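双腕でTシャツを畳む:行動チャンクの継ぎ目を直した話

2月5日(水)

先週から、推論ループまわりのコードを書き直している。方策のモデル自体には手を入れていない。変えたのは、モデルが出した行動列をどう受け取って、どう関節指令に流すかという部分だけだ。

うちの構成では、モデルは1回の推論で80ステップ分の行動をまとめて出力する。制御周期は30Hzなので、全部使えば2秒半を少し超える長さになる。以前は同期式で、チャンクを使い切ってから次の推論を呼んでいた。この方式だと推論のあいだ腕が止まる。止まるだけならまだいいが、再開した最初のステップで目標角が飛ぶことがあり、布をつまんでいる最中だとそこで落とす。

そこで推論を別プロセスに分けた。通信には自作の小さなライブラリGodumを使っている。共有メモリに画像と関節角を置き、推論側が勝手に最新のものを読みにいくだけの仕組みで、キューは持たせていない。キューを入れると古い観測が溜まり、原因の追いにくい遅れになる。これは以前のLakembergの案件で懲りた。

次に、新しいチャンクが届いたときの扱い。観測のタイムスタンプから経過ステップ数を計算し、すでに過ぎた分を先頭から捨てる。残りを実行中のチャンクと重ね、短い区間で線形に混ぜる。指数重みの平均も試したが、布を折り返す動作が鈍くなったのでやめた。
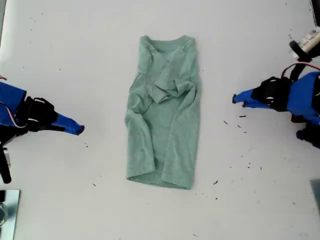 縦長に畳んだ薄緑のTシャツと左右のグリッパ。どちらの指も布には触れていない。

混ぜ方で困ったのは、左右の腕で動作の区切りがずれる場合だった。片方が布に近づき、もう片方が離れていくような場面では、古い計画と新しい計画がまったく違う方を向いていることがある。平均を取ると、どちらの計画にもない中途半端な位置に指が行く。今は両者の関節角の差がしきい値を超えたら混ぜるのをやめ、速度制限をかけたうえで新しい方に切り替えている。切り替えは左右同時に行う。片腕ずつ切り替える版も書いたが、布を両側から引っ張る形になりやすかった。

グリッパの開閉は混ぜない。連続値で出てくるが、ここだけは新しいチャンクの値をそのまま使う。半開きの指令を平均すると、つかんだつもりで滑る。

ログの取り方も変えた。指令値と実測値に加えて、各ステップがどのチャンクの何番目から来たかを記録している。可視化はPisunumで行う。チャンク番号ごとに線の色を変えて関節角を描くと、継ぎ目の段差がすぐ見つかる。手元の1,164エピソードの記録からいくつか選んで推論だけ流し直してみたら、段差が大きいのは折り返しの直前に集中していた。教示データの時点で、人が手を止めて迷っている箇所と重なる。モデルの側で直すなら、たぶんここの切り出し方だと思う。

知覚の側では、畳み終わりの判定がまだ弱い。布の領域を切り出して輪郭の縦横比を見ているだけなので、袖の部分が上に盛り上がっていても、外形が細長ければ完了と判定してしまう。襟の位置も条件に加える予定だが、布の色が台に近いと切り出しそのものが怪しくなる。しきい値を布ごとに手で変えるのは避けたい。

残っている作業を書いておく。

・推論が36ステップ以上遅れたときの停止処理。今は警告を出すだけ
・タイムスタンプをカメラ側の取得時刻に揃える
・設定ファイルをAgyemanの形式に移す。古い形式の読み込みは3月まで残す
・完了判定の評価用データを別に作る

停止処理から手をつける。警告だけの状態で長時間回すのは落ち着かない。コードはまだ整理できていないので、公開は停止処理が入ってからにする。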